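Gridness puts out gripper rules for desk work

Apr 7, 2021 - Gridness has put out a 3-page set of good practice rules for hand-held grippers, the kind people use to record tasks for robots to copy. Took effect today at the Hondenthorpe office.

Main points: grip a bottle by the body, never the cap. Keep it upright. Drinks containers capped, always. Finger pads checked every 40 grips and the check written down.
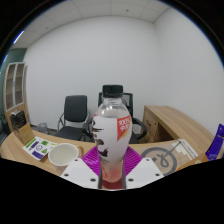

A capped bottle between the gripper fingers at a desk.

The draft went round in January and drew 188 comments, most of them on drinks near electronics. Mamo and Fornach both signed on.
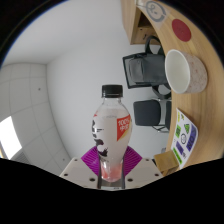
By Priya Marchetti

Cups can stay on the desk under the new rules, but not in the path of the grip. Naomi Owino, who led the drafting, wanted them gone completley. "I lost that one," she said. "People work at real desks, fine. Just move it over."

Sessions stop at 800 grips per tool, then a full inspection - screws, plates, pads. No exceptions for short jobs.

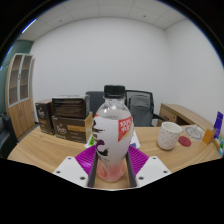 Bottle held upright by the gripper, cup off to one side.

Comments on the next version go to Owino. No deadline set yet.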